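I gave up on proper coffee in November, when the kettle in the Gernport flat died and I decided to treat this as a chance to become a tea person. Tea people always look so rested. They own cardigans on purpose.

My first mistake was going to a shop. The one on the harbour front at Skellthorpe sells loose leaf by the gram, and the prices are chalked up in such pretty handwriting that you don't register them until you're outside again. I came home with 500 grams of something smoky called Laxdal, which smells like a shed that has been on fire and has come to terms with it.

Half a kilo of tea is a great deal of tea. I'd pictured a small bag. What I was handed was closer to a pillow, and it has lived on top of the fridge ever since, perfuming the butter.

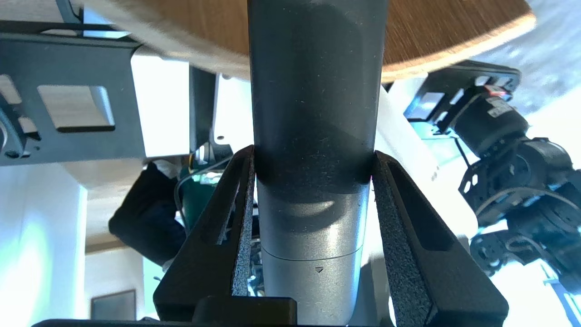 Then there's the business of brewing it. The leaflet says 4 minutes, no more, with water that has boiled and then had a bit of a think. I have never in my life stood still for 4 minutes in a kitchen. I wander off, I read the back of a cereal box, I answer an email I've been dodging since summer, and when I come back the pot has turned the colour of a church door. I drink it anyway. My teeth feel as though they've been upholstered.

The online tea crowd were kind about this, in the way that people are kind to somebody holding a map upside down. There's a forum with 2000 members and a single thread on teapot spouts that runs to 700 replies. I read far more of it than I'd like to admit. The general feeling was that I should buy a better teapot, a better strainer and possibly better water.

So I bought the strainer. It's a Flamano, it cost more than the kettle, and it lets through just enough leaf to keep you alert on the last mouthful. 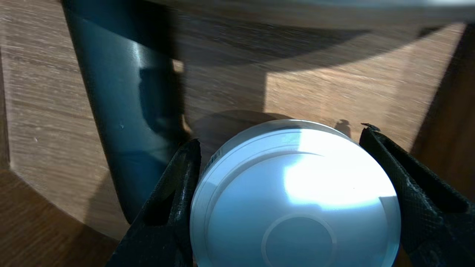

Round, silvery and sitting in the sun, like the rest of us would like to be.

I'm still not a tea person. At three in the afternoon I'd swap the whole pillow for one bad coffee from a station kiosk. But I've started having a cup of the burnt shed at about ten at night, with the radio on low and the window open a crack, and I've noticed I look forward to it. The cardigan is in the post.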